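Help wanted: a patient person for the small stuff (part time, starts in May)

Hi! I'm Celeste Troncoso, and I run Plimero, a little home goods shop with a workroom in the back. I'm looking for someone to come in for 20 hours a week and look after all the brushes, stands, jars and other household odds and ends that pass through here. If you're the kind of person who straightens things on other people's shelves, please keep reading.

Most of the job happens at one big table. Things come in mixed up in boxes, and you take them out, look them over, clean what needs cleaning, match up what belongs together and get it all ready for the shelf or the mail. We do a lot of brushes. I mean a lot — the stock list has 774 lines on it right now, and brushes take up more of it than I'd like to admit. Long handles, short handles, soft bristles, stiff bristles, some that come with a base and some that really should have. They tip over if you look at them wrong, so steady hands are a big plus.
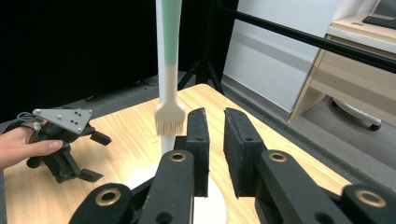 A mint-green and white brush at the worktable.

You don't need any experience in retail. Simone Meireles, who had this job before she moved over to ordering, came to us from a school cafeteria and was faster than me inside a month. What I do need is somebody who notices a bent bristle or a missing stem before the customer does, and who will write it down in the book (we still use a paper book, sorry!) so Simone can sort it out with the supplier.

A normal shift starts at 9:30 in the morning. You'll spend the first part unpacking, then cleaning and matching until lunch, and the afternoon is wrapping and labels. Some boxes are heavy, but there's a cart and Bleddyn Penry is usually around to help lift. He also picks the radio station, and I've given up arguing with him about it.

Pay is $20 an hour, every two weeks, with paid breaks and a shop discount that starts on your first shift. The hours can bend a little around school pickup or classes. We're up one flight of stairs with no elevator, so please ask me about that if it's a worry and we'll talk it through.

To apply, send me a short note telling me who you are, which mornings you can work and one thing at home you've kept in good shape for years. A resume is nice but I won't hold it against you if you don't have one. You can also drop a note off at the counter, marked for me or for Mared Eynon. I'll get back to everybody who writes, and if it sounds like a fit we'll set up a paid two-hour tryout at the table — wear something you don't mind getting dusty!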